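Standach: Match officials added five penalty runs to the visitors' total on the second afternoon of the four-day fixture between Standach and Odik, after the ball struck a helmet left on the ground behind the wicketkeeper.

The incident occurred in the session before tea, with Odik 23 runs short of avoiding the follow-on. A delivery down the leg side beat both the bat and the keeper's gloves and hit the spare helmet on the first bounce. The umpire at the bowler's end called dead ball and signaled the award to the scorers.

Standach captain Vusumuzi Maluleke spoke with both umpires for several minutes before play resumed. He said at the close that he had accepted the ruling and had asked only how the delivery itself would be recorded.

"The law on the helmet is clear, and we left it there," Maluleke said. "My question was whether the byes stood as well. The umpires had it right and the scorers had it right. The public scoreboard was behind, and that caused the confusion."

The scoreboard at the ground is fed by Plotport, a scoring program that the league adopted in April. It showed the total without the award for three overs. League operations manager Đạt Hoàng said the penalty had been entered in the official book at once, but the display required a second confirmation that was not made until the next drinks break.

"The paper record was never wrong," Hoàng said. "The display will be set to update on the first entry from now on."

Odik passed the follow-on mark 40 minutes after tea, through a seventh-wicket stand that was still unbroken at stumps. The pitch offered slow turn from the Thân End, where Standach bowled spin from both sides of the wicket for most of the final session – without a breakthrough.

Attendance for the day was given as 1,387. The ground holds 2,000 with the temporary stand open.

No report has been made against either side, and the match referee is not expected to take further action. Play resumes at 10:30 a.m., with the new ball due after nine more overs.

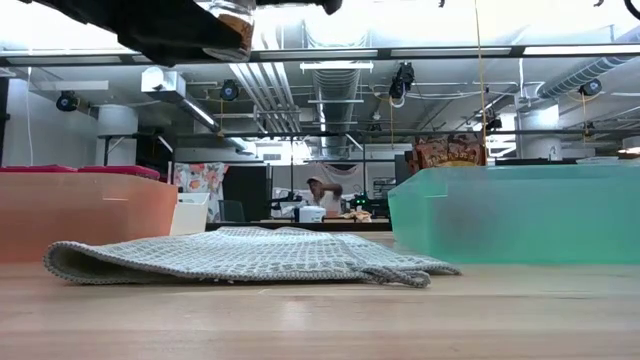
A small glass jar with brown granular contents, and a gray waffle-knit towel on the table.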